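Imprimir | Enviar por correo

Doblar una camiseta 1808 veces (y seguir con ganas)

Llegué a Hevarport un domingo por la tarde, convencida de que iba a ver un robot doblando ropa solo. Pues no. Lo que me encontré en el taller de Jundley fue a una operadora con los mandos en las manos, repitiendo el mismo gesto una y otra vez, y me quedé encantada.

«La gente piensa que programamos los dobleces, y yo no programo nada», me dice en cuanto me siento a su lado. «Yo muevo los brazos, el sistema graba lo que ven las cámaras y lo que hacen las articulaciones, y luego otros lo usan para entrenar». A cada repetición la llaman episodio. El conjunto en el que trabaja ahora, Nollach, va por 1808, todos con prendas de punto.

Le pregunto qué es lo más difícil y no duda ni un segundo: «El agarre. Si pellizcas demasiada tela, arrastras media camiseta. Si pellizcas poca, se te escapa y a empezar otra vez».

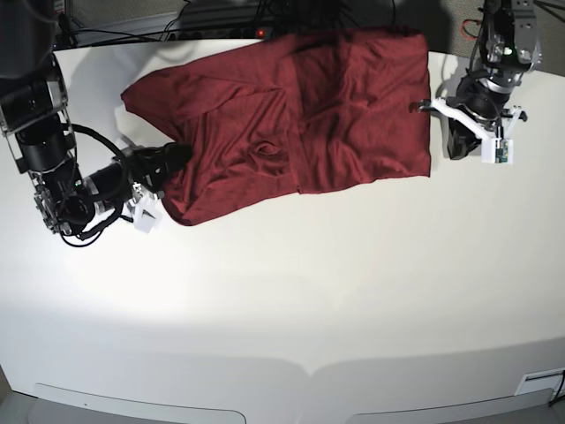
La pinza derecha sujeta un extremo de la prenda; la izquierda espera al otro lado.

Me sorprende que hable siempre de «mi derecha» y «mi izquierda» como si los brazos fueran suyos (¡y a mí, que los miraba de frente, me salían al revés!). «Al principio te lías muchísimo», se ríe. «Yo necesité 2 semanas para dejar de pensarlo».

¿Y las arrugas? ¿No sería mejor empezar con la ropa bien estirada? Aquí se pone seria. «Si todos los ejemplos empiezan perfectos, el modelo solo aprende a trabajar con camisetas perfectas. Yo la suelto de cualquier manera, hecha un gurruño, y desde ahí la arreglo». También guarda los intentos en los que falla y corrige, bien etiquetados, y me cuenta que en Dela Peña, donde trabajó antes, se tiraban todos a la basura. Todavía le duele.

Luego me enseña lo que se ve desde la muñeca de un brazo, y confieso que tardé en entenderlo: pliegues rojos por todas partes y la pinza negra, enorme y borrosa, en primer término. «Esa vista me encanta», dice. «La de arriba te cuenta dónde está la prenda, pero para saber por dónde meter los dedos quiero esta».
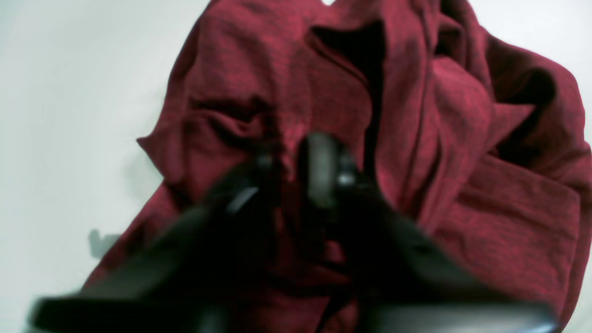
Turnos cortos y mucho café

Graba en tandas de 9 episodios y después para 5 minutos, porque cansada se vuelve brusca y eso queda en los datos. «El modelo copia también mis manías», me avisa. La suya es alisar la tela una vez de más antes de soltarla. Le pregunto si en casa dobla igual y me contesta que en casa usa perchas.

Antes de irme me deja probar los mandos. Mi episodio quedó etiquetado como fallido, con toda la razón.

Imprimir | Enviar por correo

Entradas recientes
- Jundley estrena taller en Hevarport
- Cómo etiquetamos un episodio fallido
- Nollach: preguntas de los lectores
- Toallas o camisetas, ¿por dónde empezar?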